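**Leash handouts for the school visits**

**hattar_dogs** – Dec 7, 2023
We have a classroom visit coming up in Huritdale and I need something the kids can take home on how to greet a leashed dog. The Undstead shelter sells a coloring sheet in packs of 30. Has anyone used it?

**ztokarz**
Used it in October with second graders. The drawings are fine, but the text is too long for that age. I read it out loud and they colored after.
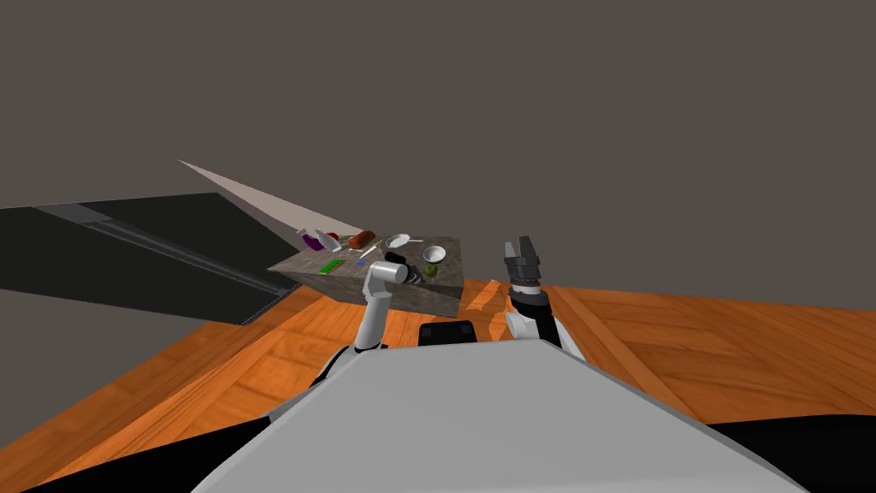

### Replies, page 2

**fogh_th**
I disagree about the text. Parents read it at home, and they are the ones holding the leash. I'd keep it as is.

**ztokarz**
Most of mine came back to school in the same backpack, unread. A bookmark with 2 rules on it did better – ask the owner, then let the dog sniff first.

**hattar_dogs**
Does the bookmark come with a blank space for our phone number?

**ztokarz**
Yes, on the back. A label fits too.

**fogh_th**
Get both then. Sheet for the parents, bookmark for the kids. Undstead will mix a pack if you email before ordering.

**hattar_dogs**
OK, emailing them tonight.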